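Search the help board Go Advanced search
Print this page | E-mail this page

What rules do you follow for sim episodes before they go in the shared set?

posted by skuvus_fan

Hi all! I help out with a small group that trains a tabletop arm on pick tasks, all in simulation for now, and we're up to 1,200 episodes sitting on a shared drive with pretty much no written rules. One person names things by date, another by task, and I name them by whatever I was thinking about at lunch. We've started swapping data with the folks at Barta and they asked for our "acceptance standard" and I had to admit we don't have one (embarrassing!).

So I'm trying to write one page. Just one, or nobody on my team will read it. The task I'm starting with is the joystick on the wood table. What I've got so far is that every episode has to start with the target object standing upright and clear of the gripper, and the table can't have anything on it that isn't listed in the task file.
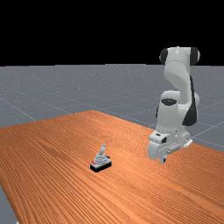 Jolán Sárközi told me that's fine as far as it goes, but a start rule is worthless without an end rule, and I should write down what counts as done before I write down anything else. Fair enough, but done according to who? The script that logs success, or a person watching it back? Also do you keep failures or toss them? I've been tossing them and now I'm wondering if that was dumb.

If anyone has a page they'd be willing to paste in, I'd be so grateful.

Jolán Sárközi

Since I already got quoted, I'll do the long version :)

We use both, the script and a person. The script flags every episode, then a person reviews 100 out of each batch, picked at random, and if the two disagree on more than a couple we stop and fix the script. Don't let the person who ran the batch do the review. I did that for months and I was very generous with myself.

Keep your failures! Put them in their own folder with a one-word reason. Ours are "missed," "dropped," "timeout," and "other," and if "other" gets fat then it's time for a new word.

Next thing, and I'd put it near the top of your page: check each camera on its own. People look at the wide view, see a nice arm and a nice table, and sign off. Then somebody opens the close-up stream and the object isn't in it for long stretches.

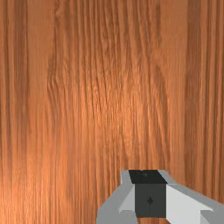

We don't reject an episode for that by itself. What we do is require a note in the task file saying which views must show the target at the start, and which ones are allowed to be without it. It takes two minutes to write and it saved us a nasty argument with the Dalon people over whether their set was broken. (It wasn't. They had just never told us.)

Last one is clearance. Pick a minimum height for the fingertips over the table while the arm is traveling, write the number down, and have the script check it. A sim will happily let you skim the surface all day, and then you move to a real arm and scrape up the real table. Ours has a separate, lower limit for the grasp phase, and anything under it goes to a person.

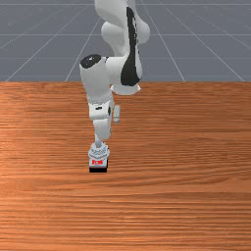
Gripper low over the tabletop, no separate object visible between the fingers.

Oh, and version the page itself. We're on revision 11 and I still get e-mails quoting revision 4.

grultell_mike

just use the Grultell template, it has all this in it. 33 checkboxes, done. we never fill in the last page

skuvus_fan

Thank you both! Mike, I looked at the template and it's good but my team would mutiny. I might steal the naming section though. Jolán, the failure folder starts Tuesday, and I've moved the end rule to the very top like you said. One thing I'm still stuck on is whether the travel height should be measured from the fingertips or from the wrist, because our logs only have the wrist. I guess I can add the gripper length and call it close enough for a closed gripper?

Jolán Sárközi

From the fingertips. Adding the length works as long as the gripper points straight down. When it tilts, your number will be off, so log the fingertip position too if your sim will give it to you, and mark the older episodes as "wrist only" so Barta knows what they're getting.

Print this page | E-mail this page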